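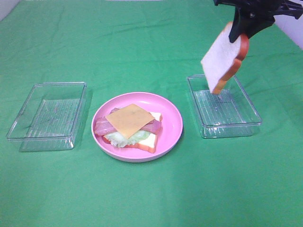
A sandwich on a pink plate between two clear plastic containers, on a green cloth.

Overseeding

Overseeding is the practice of sowing grass seed directly into an existing lawn or sports field without stripping out the old turf. It thickens thin areas, brings in newer and tougher grass varieties, and can give a tired lawn a remarkable second life for the price of a bag of seed. The term covers both the fall renovation of cool-season lawns and the winter overseeding of dormant warm-season grasses.

Timing

Cool-season grasses such as perennial ryegrass, tall fescue and Kentucky bluegrass are best sown in late summer or early fall, when the soil still holds its warmth and many annual weeds are fading. Ryegrass is the sprinter of the group and can show green in 7 days in good conditions. Kentucky bluegrass takes two weeks or more, but it spreads by underground stems and knits a lawn together beautifully. Seed sown in November in cold regions usually stays asleep until spring, a method known as dormant seeding.

Preparation

Contact between seed and soil matters more than any other single factor. The existing grass is mowed short and the clippings are raked off. Thatch deeper than half an inch is removed with a power rake, and compacted ground is opened up with a core aerator. The little plugs of soil left behind can be broken up with a drag mat and make a wonderful seedbed.

Seed is spread in two passes at right angles, using half the total in each. A slit seeder, which cuts shallow grooves and drops seed into them, gives more even results on large fields.

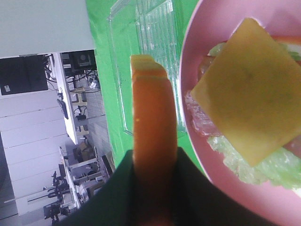
How deep should the seed go?
A quarter of an inch is plenty for most lawn grasses, and Kentucky bluegrass does well even closer to the surface.

Aftercare

The top layer of soil is kept moist with light, frequent watering until the seedlings are up, then watering becomes deeper and less frequent. The first mowing waits until the new grass is a third taller than its normal cutting height. Most pre-emergent weed killers stop grass seed as well as weeds, so they are left off until the young turf is established.

The Trarnach trial

One lively account of overseeding on worn ground comes from the Trarnach recreation field, where groundskeeper Şengül Tekin compared two ryegrass blends, Akedance and Gollo, across 56 plots. Her notes, dated 25 January 2021, record 95 percent ground cover on the best Akedance plot. Gollo came up more slowly but kept a richer color through the first frosts. The goal mouths, always the hardest places to keep green, were seeded a second time and covered with a germination blanket.

See also

Core aeration
Dormant seeding
Briggs method of topdressing
Thatch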